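Visit report: the Flarkuvmont open day at Nornilthorpe
2019-04-20

I went up to Nornilthorpe with a short list of questions and a long drive to think them over. Flarkuvmont had been sending our buying group brochures since February, all of them for the same thing: a household tidying service called Nam. You pay by the month, a humanoid robot is installed in your building, and the robot does the small jobs that staff are supposedly too busy for. The brochure I had was aimed at serviced apartments and aged care homes. We run a bit of both, which explains the invitation.

What follows is my own view, written up for the other members who couldn't make the trip. I paid for my own petrol and ate their sandwiches.

Getting in

The building is a plain two-storey office at the back of an industrial estate, past a tile warehouse and a place that does boat trailers. Parking was poor. Sign-in took longer than it should have, as every visitor had to read and initial a safety sheet, and the printer was struggling. The sheet said to stay behind the tape, keep bags off the floor and not hand anything to the robot. Fair enough.

We were split into groups and given a talk first. It ran well over time. The speaker was pleasant and plainly knew the machine, but I counted on hearing a price in the first ten minutes and it came in the last two. More on that further down. There was also a film, nicely shot, in which Nam puts away toys, folds a towel and carries a cup down a hallway. I asked if the film ran at real speed. Parts of it did, I was told. Which parts was left for later, and later didn't come.

The shoe job

The live session was on footwear. In our aged care buildings, shoes left out on the floor are a real trip hazard, so I thought this was a sensible choice and moved to the front. The setting was a furnished corner with carpet, a small wooden rack and several pairs of light-coloured slides. The right arm and left arm both have proper hands with four fingers and a thumb, and Flarkuvmont makes a great deal of those hands.

I will say the hands are good. I have seen a few demonstrations where a two-pronged claw pokes at a tea towel until somebody steps in, and this is a different class of thing. The fingers are slim enough to come down beside a shoe on a crowded shelf, and the tips are dark and rounded, with a pad on the thumb. The metalwork looks well made up close. There is a black fabric sleeve over the arm, quite loose, and I had doubts about that. It bunches up in thick folds, and on our floors loose cloth at working height picks up everything. I asked whether the sleeve can be machine washed and how many come with the contract. It can, and two do.

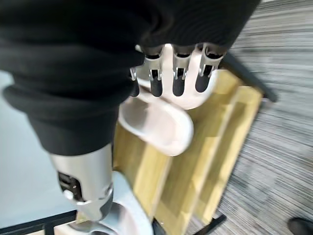
What it got right and what it didn't

I watched the shoe job through several times and took notes. To be fair to them, I'll put the good first.

It found the shoes without help from markers or stickers. It placed its fingers with care. It didn't crush anything that I saw, and a soft slide is not an easy thing to pick up, being wide, light and mostly hole. When it set a shoe on the shelf it usually set it down gently. One of the other visitors, who manages student housing, was impressed enough to start taking phone pictures of the spec board.

Now the rest. It is slow. I timed one full session, start to finish, at 413 seconds. A cleaner would have the same rack in order while walking past it. Speed may not matter if the robot is working at two in the morning, and that was the answer I got, but our residents are often up at two in the morning and I don't want them meeting it in the hall.

It also stopped twice. The first time it paused above the rack and stayed there until a staff member tapped something on a tablet. The second time a slide ended up half over the front of the shelf and the run was called off and started again. Both were described to us as "handovers". In my trade we call that somebody else finishing the job. The contract says handovers are dealt with by a remote operator based at their Cumutby office, and I asked the obvious thing, how many robots one operator looks after. Four at present. At full rollout, they hope for many more. I wrote "hope" in my notes and underlined it.

Then there is the matter of what it was tidying. Every pair I saw was the same general sort of shoe, open and pale, on a low open rack with nothing else on it. Our residents own lace-ups, slippers with the backs trodden down, gumboots, and in one case a pair of ski boots. I asked if we could try my own shoes, which are brown and have seen better days. The answer was no, for insurance reasons. I'd have taken the risk.

The room around it

I always look at what is plugged in at these events. A brochure robot stands alone on a polished floor. A working one has needs, and those needs turn into somebody's job once the sales people have gone home.

At floor level there was a white power strip under a desk frame with several plugs in it, and a fair tangle of black and white cords running off across the carpet. I can't tell you which of those served the robot and which belonged to the room. I did ask what the installation needs, and the list is longer than I'd like: a dedicated outlet, a charging bay, a network box, and a cleared area two metres square that has to stay clear. In most of our one-bedroom units that is the living room.

There are cables on the machine as well. A bundle of thin black ones loops around at the wrist and hangs off either side, and a dark one runs along the other arm. For a workshop that's normal. For a product that is meant to share a hallway with walking frames and oxygen tubing, I would want every one of those tucked away before I signed anything. The staff member beside me agreed it was on the list for the next model. A good many things were on the list for the next model.

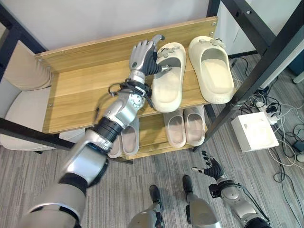 Carpet was another of my questions. Theirs is a flat grey stripe, the kind you find in any office, and I'd like to know how the feet manage on the thick stuff we have upstairs. They said it had been tested on "a range of surfaces". I asked for the range in writing and was given an email address.

I was glad to see a real chair and real clutter near the work area, at least. Some firms show you a bare stage. But a chair that stays put is an easy neighbour. Ours get dragged about all day, and the tidying plan has to cope with a rack that has been shoved a foot to the left by a vacuum cleaner. When I raised this I was told Nam "relearns the room" each morning. I asked to see that done. It wasn't part of the program.

The numbers

Here is what was on the price sheet, which we were allowed to keep.

Installation and room survey: $500 per site
Monthly fee: on application, by building size
Tasks included in the basic plan: 67
Minimum term: two years
Handover hours covered: 80 per month, then charged

That task count deserves a closer look. I went through the list on the train of thought that a task is a job a person would recognize, and theirs is a more generous idea. "Place shoe on upper shelf" and "place shoe on lower shelf" are separate entries. So are "left shoe" and "right shoe". By my reading the basic plan does perhaps a dozen things a housekeeper would call a job, and the shoe rack is one of them.

"On application" is not a price. I asked for a figure for a building like ours, gave them the floor count and the number of units, and was promised one by email. If it arrives I'll pass it on.

I am more worried by the handover hours. If it needs a person as often as it did while I stood there, those hours will go quickly, and the rate after that is in small type on the back.

Privacy

This got very little time and should have had a lot. The robot sees the room in order to work in it, and a remote operator sees what it sees when there is a handover. In a serviced apartment that may be something you can put in the lease. In aged care it means a stranger in Cumutby looking at somebody's bedroom. I was told faces are blurred before the operator gets the picture. I asked to see a blurred picture and there wasn't one on hand.

Where I've landed

I wouldn't sign at the current terms, and I'd be uneasy about any member site doing so before a trial. The hands are the best part by a distance and I expect other firms will be copying them. The rest of the service feels like it was priced for a machine that hasn't been finished yet.

If the group wants to keep talking to them, I suggest we ask for four weeks in one vacant unit, our own furniture, our own mixed bag of shoes, no Flarkuvmont staff in the room, and a written log of every handover with the time it took. I put that to the sales desk on my way out. They took my card and said a trial of that kind would be a question for head office.

The price sheet and my notes are in the office tray if anyone wants to copy them. Please put the sheet back, as I only have the one.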